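Plate rack task - what goes in the cell rules?

tandthorpe_cell
Draft of our two-arm rules so far. Clear the plates' path before start. Props stay put between runs. Only grip plates near the rim. Speed limit 900 for both arms until Gleice signs off.

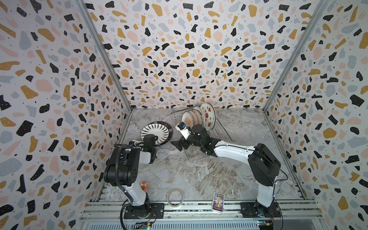
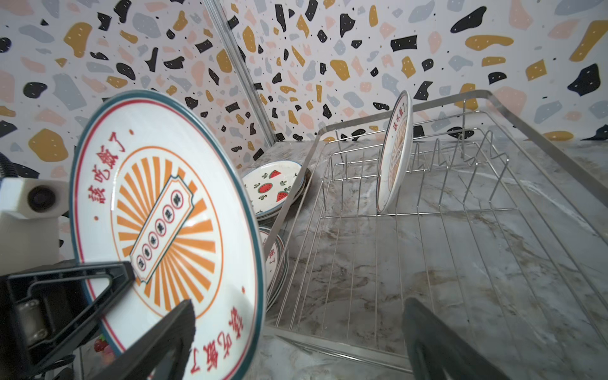
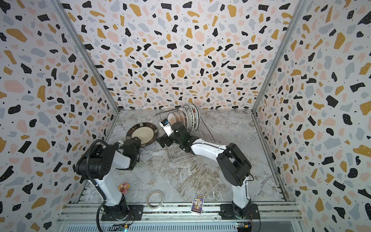 I'd also like a line on the small stuff between the arms. Figurine, tape, card. Keep or ban?

fkarras
Ban. Tape has no business inside the rail. Ours says 2 strikes and the run is void.

gisela_y
Disagree. Leave them and log them. We threw out 49 runs at Trulavari over a rule like that and regretted it.

fkarras
Then log where they sit, too - a list of names is useless. And 900 what? Put the unit in.

tandthorpe_cell
mm/min, will fix. The link to the old Flurnari checklist gives me a 404, does anyone have a copy?

gisela_y
Ask Ákos, he kept the April one.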